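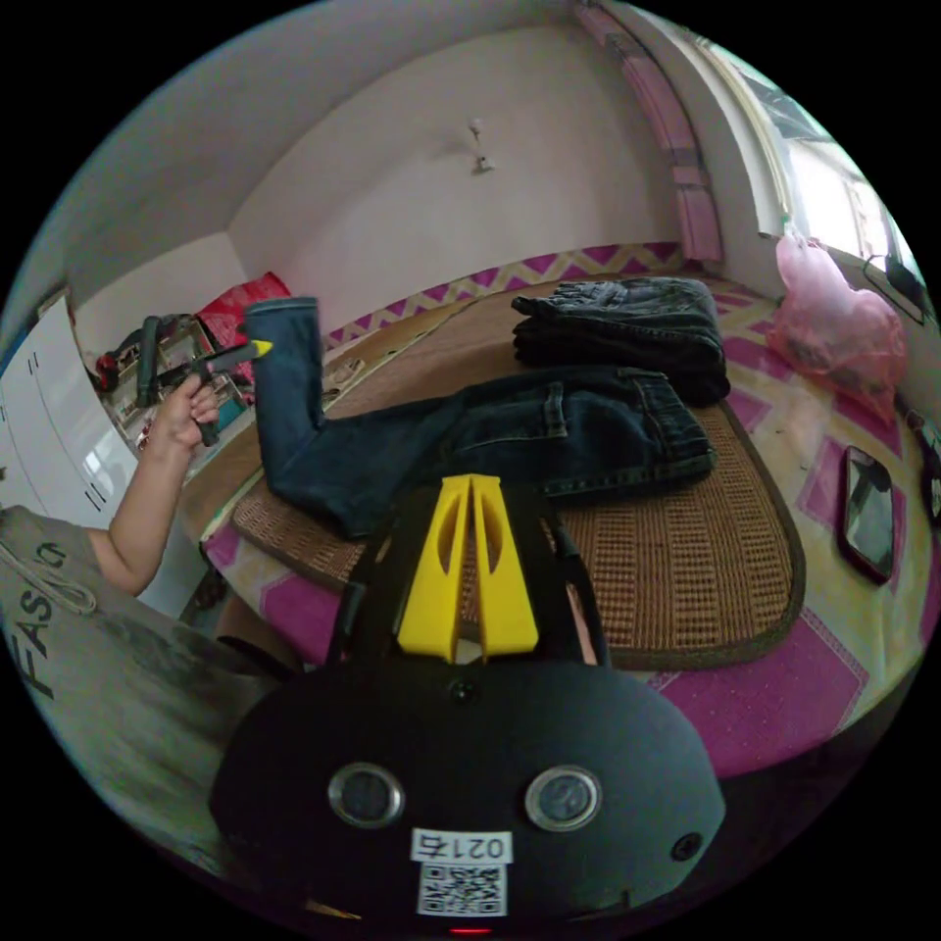

Staying at Brandwood: your questions

What time can we arrive?
Rooms are ready from three in the afternoon, but do come earlier if your train gets in before then. We'll happily look after your bags while you wander down to the river (it's a lovely walk, and the café at the bottom does a very good cheese scone).

Is bedding included?
Yes, all of it, and there are spare blankets on the landing for anyone who feels the cold as much as Krisztina does. If you're staying longer than a week we change everything halfway through, unless you'd like us to leave you in peace.

Can I have a firmer pillow?
Of course! Just mention it when you book, or ring down from your room on 14.

Do you take dogs?
We do, in the Ilska and Kun rooms, which both open on to the garden. It's £30 per stay, however many nights you're with us. Please bring a basket or a blanket from home, as most dogs settle better with a smell they know.

How do I get to you without a car?
The 279 bus stops at the end of the lane. The last one leaves town rather early in the evening, so let us know if you'll miss it and we'll book you a taxi.

What if I need to cancel?
Give us up to 14 days' notice and you'll have your deposit back in full. In August we're nearly always full, so the sooner you can tell us the better.

Krisztina Oláh
Page updated May 24, 2023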